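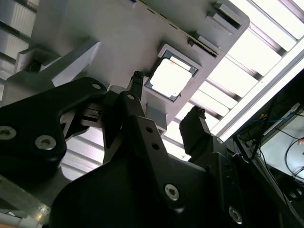

The Long Life of a Rain Shell

Most hikers replace a waterproof jacket when it begins to let water through at the shoulders. At Valtico, a repair workshop in the mill town of Forley, the staff would prefer to see it two seasons earlier. The workshop received 362 shells last year, and in most of them the fabric itself was sound. Seam tape had lifted, or a zipper had lost its teeth – small failures that had been left until they spread.

Repairs begin in January, when guides and trail crews send in their gear ahead of spring. Each jacket is washed, dried flat and inspected over a light table.
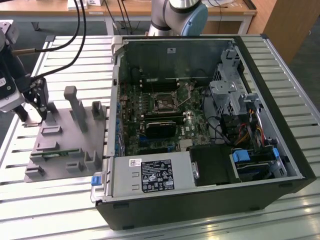

A full retaping costs 90 dollars and takes eight working days. Patches are cut with rounded corners, as square ones tend to peel under a pack strap. Isix, which makes the three-layer fabric used in many of these shells, now supplies matching offcuts in 26 colors.

Retailers have been slower to take part. Barrientos began accepting worn jackets at its counters last fall and forwards them to the workshop each month. 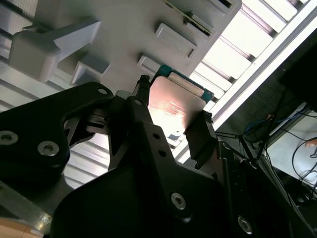

One longtime customer wrote that her shell had come back with new cuffs and a fresh hem cord, and that she had since canceled plans to buy another. She asked only that the workshop begin taking tents.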